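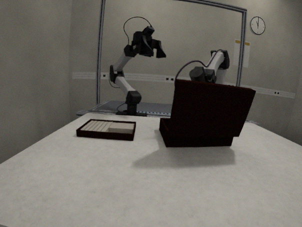 May 17, 2021

2 min read

Spent the day on the two-arm cell, or rather on the rule sheet for it. The sim task is unchanged: box with a hinged lid, tray next to it, both arms starting from the far side of the table. Ottó Medve wants the Stillholm draft closed before the Temasel review. It has 22 clauses. I think 10 of them say the same thing in different words.

Clause 4, shared workspace. The draft says the arms "should avoid" being over the box at the same time. That can't be tested. Rewrote it: one arm holds the zone, the other stays outside it until the zone is released. Release is a logged event, and a timeout does not count as one.

Clause 7, lids. A raised lid is now treated as an obstacle at every angle, including while it is moving. The old text only covered open and closed. Enikő Szénási pointed out that the planner was using the closed-lid shape up to 200 ms after contact. She is right, and I should have caught it in the Erdős runs.

Clause 9, cables. Still weak. The collision model has the links and the fingers but no cable slack. For now I wrote in a fixed margin at the wrist and the elbow and marked it provisional. Ottó will object to the margin because it costs reach near the box. He can propose a better one - with data.

Clause 12, naming. "Left" and "right" now mean left and right from the table side, facing the arms. We lost most of a morning in the Skiltau project to this. Added it to the definitions page as well.

Did not get to the stop categories. The draft treats a paused simulation and a protective stop as equal, and they are not. A paused sim has no stopping distance. Any pass result that depends on a pause has to be thrown out and run again, which means 7 of the results in the annex.

Sent the marked copy to Enikő at the end of the day. She wants sim and hardware rules split into separate documents by August. I would keep one document with two columns. To be argued tomorrow, after I reread clause 15.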